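How to paint a tabletop with a hard-wearing matt finish

A painted table gets more abuse than a painted wall. Cups are dragged across it, things get dropped on it, and it is wiped down every day. Most paint jobs that fail do so because the old surface was still greasy or the new paint was put to use too soon. The method here is the one I use for desks, workbenches and kitchen tables. Allow a full weekend for the work and then some patience afterwards.

What you need

Sugar soap and a bucket
Sandpaper in a medium and a fine grade
Filler and a flexible filling knife
Adhesion primer
Water-based furniture paint, matt
Clear matt varnish
A short-pile foam roller and a 2 inch brush
Low-tack masking tape

Clean before you sand

Wash the top with sugar soap, rinse it with clean water and let it dry. If you sand first, you push old polish and grease down into the scratches and the primer won't hold. Pay attention to the front edge, where hands and sleeves rest.

When the top is dry, go over it with the medium paper until the shine has gone. You don't need to get back to bare wood. Fill any dents, leave the filler to harden, then sand it flush and wipe away the dust with a barely damp cloth.
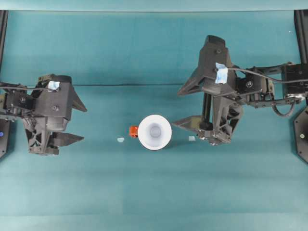
Prime the whole top in one go, edges first with the brush and then the flat with the roller. One coat is enough over old paint. Over bare wood or a melamine surface, put on two and leave the first overnight. If brown stains come through the primer on older wood, use a stain-blocking primer over the top before you go any further.

Choosing the colour

Mid-tones are the easiest to live with. Very dark tops show every crumb, and white shows every tea ring. I've used Plusau matt for years and my last table was done in their shade 2934. Upendo Nyaga, who shares my workshop in Garwood, prefers Jivard because it levels out better with a roller. Either will do. Buy all your tins at once and mix them together in a bucket if you need more than one, as the shade can differ slightly between batches.

Putting the paint on

Pour a little into the tray and roll it out in one direction, then go lightly across it in the other. Finish with long strokes running the full length of the table. Don't go back over any part that has started to dry, or you will lift it and leave a rough patch.

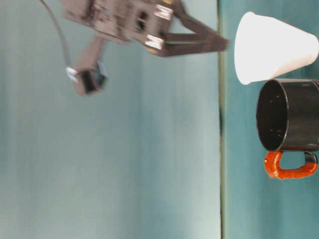
Wait for the time given on the tin, and longer in a cold room. In January I leave each coat overnight. Rub down gently with the fine paper between coats and wipe off the dust. Two coats usually cover, three if you are going over a strong colour.

Varnishing

Stir the varnish well and never shake it, as bubbles will dry into the finish. Put on three thin coats with a clean roller. Keep the room between 15 and 20 degrees if you can. Above 85 per cent humidity I stop work and wait for a drier day, because matt varnish can dry cloudy.

When can you use it?

The top will feel dry within hours but stays soft underneath for much longer. Keep heavy things off it for the first week. 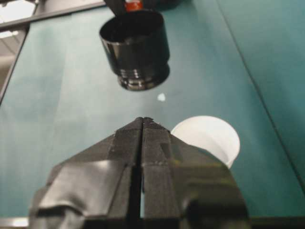
For the first month, use mats under hot drinks and wipe up spills straight away. Clean with a soft cloth and warm water only. Scouring pads will leave shiny patches that can't be rubbed out.

If you do get a chip, sand the edges of it smooth, touch in the paint with a small artist's brush and varnish over it the next day. Keep some of the leftover paint in a jam jar with a tight lid, labelled with the make and shade.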